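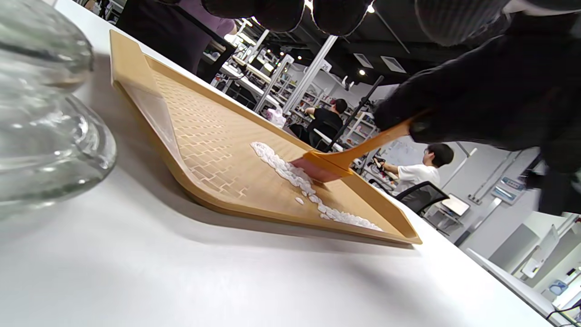

Dry brining beef, a thread. Mostly chuck and round, because that is what I buy. 1/

Salt by weight. A teaspoon of fine salt and a teaspoon of coarse kosher salt can differ by nearly half. I use 1% of the meat weight for roasts and a little under that for steaks. For an 800 gram piece of top round that is 8 grams. 2/

Weigh the meat after trimming. If you cut off a thick cap of fat and then salt for the original weight, the lean part ends up carrying the extra. 3/

Bone-in is harder. I subtract a fifth of the weight for a rib section and a bit more for short ribs. This is a guess and I have not found a better one. 4/

Surface: pat dry with paper towels, salt all sides including the ends, press it in lightly. Set on a rack over a pan, uncovered, in the coldest part of the fridge. Mine is the bottom shelf at the back, which reads 34 F. 5/

What happens: salt pulls a little moisture to the surface, dissolves in it, and the brine moves back in by diffusion. Diffusion is slow and gets slower with distance. Doubling the thickness takes a lot more than double the time. 6/

Working times. Steak one inch thick, overnight. Steak two inches thick, a full day. Roast of three inches or more, two days, and the center will still be less salty than the outside. I season the slices to finish. 7/

The bad window is between ten minutes and forty minutes. The surface is wet, the brine has not gone back in, and the meat steams in the pan before it browns. If you have less than an hour, salt right before cooking. 8/

Tala Zein asked whether you should rinse. No. If you measured the salt there is nothing to rinse off, and you would be putting water back on a surface you spent a day drying. 9/

She also asked about frozen beef. Thaw first, then salt. Salting a half-frozen roast works on the outer inch only, and the drip carries some of the salt into the pan. 10/

Pepper, garlic and herbs do not travel inward to any useful depth. They sit on the outside. Add them before roasting if you like them, but leave fresh garlic off anything going into a very hot skillet - it burns and turns bitter. 11/

Sugar is optional. I leave it out for beef. It speeds up browning on a surface that already browns well after a day uncovered. 12/

Check the label before any of this. Some supermarket roasts are sold injected with a salt solution. The Briston store brand round I bought in November was one of these, and salting it at 1% made it taste like lunch meat. For those, skip the brine and only dry the surface. 13/

Cooking a brined top round: 225 F oven, probe in the thickest part, pull at 122, rest for 20 minutes, then sear on all sides in a heavy pan. Carryover at that oven temperature is small, a few degrees. 14/

Chuck is different. It has too much connective tissue for that treatment. Brine it the same way, brown it, then braise covered at 300 until a fork turns in it. Cut the salt in the braising liquid to zero and adjust at the end, after it reduces. 15/

Last one I did was a chuck roast from Darwish, salted Thursday night and cooked Saturday. By Friday evening the outside was dark red and tacky to the touch, which is what you want. Gray patches underneath mean it was sitting flat on the pan with no air below it. 16/

Equipment: a scale that reads to one gram, a wire rack, a rimmed pan. I use an Enutton probe and check it in ice water now and then. It reads 2 degrees high, so I subtract. Yours may be off the other way. 17/

Leftovers: brined beef slices better cold. Wrap it tight, chill overnight, slice thin across the grain. The grain in top round changes direction toward one end, so look before you cut and turn the piece when it does. 18/

Corned beef is a separate process with curing salt and a wet brine, and the quantities there matter for safety. Do not adapt these numbers for it. 19/

Correction to 14: I typed 225 but the oven in my notes was at 217 by the probe, with the dial set to 225. Go by the probe. 20/20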